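AI & Automation | Member News

Skurar starts small with invoice matching, and is glad it did

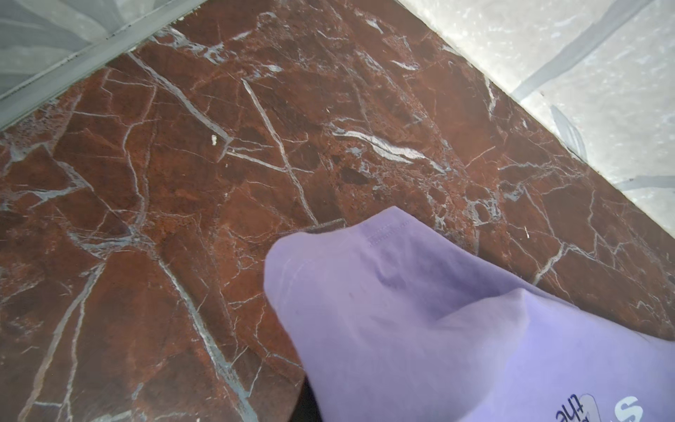

Quick one this month as I'm writing between calls. A few of you asked how the Skurar project went after Arnulfo Huamán gave his talk, so some notes from that plus what he sent me after.

Background – Skurar supplies parts to repair shops, 53 staff, and the accounts team was matching nearly 3,000 supplier invoices a month by hand. Three people, most of their week. They looked at the big all-in-one AI suites and got quotes that made everybody go quiet. Went with Josow instead, a smaller tool that only does document matching.

First month was rough. The model read old credit notes as new invoices, and 465 of them landed in the wrong queue. Arnulfo's fix was boring: a seperate folder for credit notes and a person checking anything under a set confidence score. Still runs that way now. He says he won't turn the check off before December, maybe not then either.

What he'd do differently:
Clean the supplier list first. They had Benavides in there under four spellings.
Test on 100 real invoices, the ugly ones, before signing anything.
Ask who owns the data if you leave. Took them weeks to get a clear answer in writing.
Tell the accounts team early. They found out from a calender invite, went down badly.

No jobs cut, by the way, as that was the first question from the floor. One of the three has moved over to supplier disputes, which had been piling up for ages.

Next session is at Clamwood on 14th September, chatbots for customer service, what they cost to keep running. Bring your own numbers if you can share them. Coffee from the usual place. Reply to this email for a seat – room's not big.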